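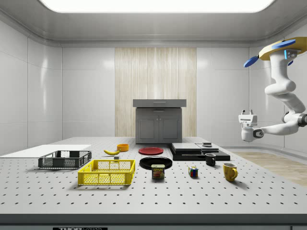 A reader in Prorkis wrote in to say my bench advice was rubbish, vinegar does nothing for old glue and I should stop telling people to use it. Fair enough on epoxy. On white PVA it works fine, warm vinegar on a rag, leave it while you have a cuppa, then a plastic scraper. Same reader wants more on keeping tops clean so this lot is mostly that.

Updated July 14, 2025

Metal tops
Wipe down at the end of the day, not the start. Dry cloth first or you just make paste. Then a drop of washing up liquid in warm water, then dry again. Don't leave a wet sponge sitting on it overnight, I did and the ring is still there.

Filings get into every hole and slot. Hoover with the thin nozzle, then a magnet in a sandwich bag. Turn the bag inside out over the bin and pull the magnet out. Works for steel only obviously.

Sawdust in screw holes: cocktail stick, then hoover. Do not blow. Goggles if you must blow.

Wooden tops
Scrape, then sand with 40 grit only if its really bad, otherwise you're there all day getting the scratches out. Finish on something fine. Thin coat of oil, wipe off the extra. Lay oily rags flat outside to dry, never in a heap, they can catch fire on thier own.

Cupboard doors that won't stay shut
Check the hinge screws before buying a new catch. Loose screw in chipboard: matchstick and wood glue in the hole, snap it off level, leave overnight, screw back in. Doors in my Delaunay unit have held since October that way.

Drawers
Sticky runners, rub a candle stub along them. Plastic runners just want a wash. Heavy stuff in the bottom drawer, and don't open two full ones at once or the whole thing comes forward on your toes.

Non-slip mat inside stops things rolling. Caneo sell it by the roll, 600 mm wide, cut it with kitchen scissors. The Cimico one is thicker but curls up at the corners.

Labels
Sticky residue: cooking oil, ten minutes, wipe, then washing up liquid to get the oil off. Hairdryer for the paper ones. Test on a hidden bit if it's painted.

Rust spots
Kitchen foil, scrunched, dipped in water. Rub gently. Dry straight away and a smear of oil after.

More on vices next time, and the paint tin lids question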